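Selteo Moving Quotes, release 2

A table of 3,000 household moving quotes, collected by Thygesen from carriers in the Tuvell and Iltisstead areas. 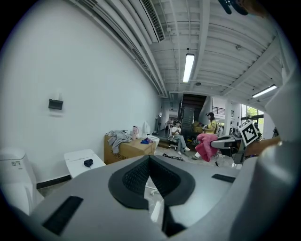 Each row is one quote. Columns: quote_id, origin, destination, rooms, packing (yes/no), storage_days, price. Prices are in US dollars, before tax.

Split: 2,000 rows for training, the rest for testing. Quotes for the same household stay in the same split.

Known issues
Storage was not recorded for quotes made before August — those cells are blank, not zero.
Homes with more than 6 rooms are coded as 6.
Piano and safe surcharges are folded into price.

Last updated Mon 28 November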